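2/8/23

Wednesday, and I have spent the best part of it with a calculator, a pot of tea and the equipment budget, which I promised myself I would finish before supper and very nearly did. I'm writing this with my feet up and the window open, because it has been close all day and there's still no sign of the rain.

So, the money. We have enough for 3 more hand-held grippers if we are careful, and I do mean careful, because by the time you add straps, spare finger pads, cables and something sensible to carry it all in, each one costs a good deal more than it says on the front page of the quote. Pemitz sent theirs first thing. It's a lovely clear quote, I'll give them that, everything on its own line and no small print that I could find, but they want 444 for the spares kit alone and I had pencilled in far less. Filtivitz are cheaper on the spares and dearer on delivery (why is it always one or the other?) and they can't promise anything before December. December! I had rather hoped to have the new ones in people's hands by the time the evenings draw in, when everybody is indoors anyway and glad of something to do at the table.

I did the sums both ways, twice, and then a third time with the delivery taken out, just to cheer myself up. If we go with Pemitz and buy the spares kit later, we come in with 80 left over. That's not much of a cushion, and I know perfectly well that the 80 will go on cables. Cables always go. I've started a list at the back of this book of every one we've had to replace since the spring and it makes sorry reading.

The other thing I keep turning over is whether we ought to be putting money by for a proper arm, one that sits on a bench and does the picking up by itself. The Osagie project has one and they are terribly proud of it, and I was quite green with envy when I went to see it. But then I think of the bench, and the room for the bench, and somebody to mind it, and I come back round to the little hand-held ones, which go into a bag and can be used in anybody's home. For what we want at the moment, which is lots of ordinary things being picked up in lots of ordinary rooms, I think they're the better buy. I've put 1000 down under "arm, one day" and left it at that. It's a start, and if it has to be raided for the grippers then so be it.

I must remember to ask Pemitz three things. Do the finger pads come in pairs or singly? (The quote says "pads" and nothing more, and it makes a big difference.) Will the old straps fit the new units? And is there any chance of a bit off if we pay at the time of ordering? I always feel cheeky asking, but my mother never bought so much as a carpet without asking, and she had very nice carpets.

Lovley came back to me too, late this afternoon, about the storage boxes. Theirs are sturdy and stack well and are a shade too short, which is maddening, because the colour was just right. I could have the foam cut differently, I suppose, and lay everything in on the slant. I'll measure again tomorrow in a better light before I turn them down.

I've also decided we'll stop buying special objects for practice. There was a whole line for them last year, and looking at what comes out of people's drawers and off their dressing tables, I can't think why we bothered. Boxes, hair rollers, bits and bobs on a tray, all different sizes and all free. That line is now struck out with great satisfaction and has gone towards the pads.

Supper was late, of course, and eggs again. The runner beans want picking but they'll have to wait. I'll ring Pemitz in the morning, after I've measured for the boxes, and then post the form on my way to the library.

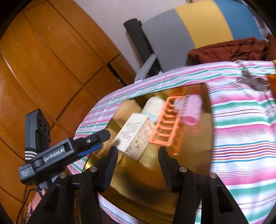 Gripper at the gold tray, with the boxes, the orange rack and a pink hair roller.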